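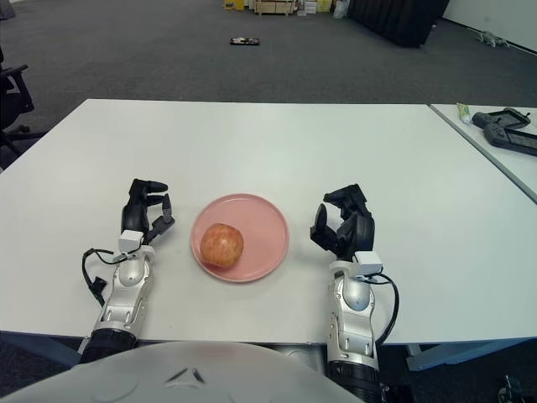 Figure 1. Apple on a pink plate, white table.

For my project I wanted to see how well a cheap home-made buffer gets DNA out of fruit compared with the Bretus kit we use in class. Pacita Tiongson and I ran 48 samples in July, and 29 gave us enough DNA to run on a gel, which I was really chuffed with! The kit won on purity (no surprise there), but the washing-up liquid and salt mix got more out of the strawberries than I'd guessed.

Apples were a pain. They go brown so quickly, and we lost 2 whole batches before Mr Abella suggested keeping everything on ice. After that the bands came up much clearer, though still a bit smeary at the bottom.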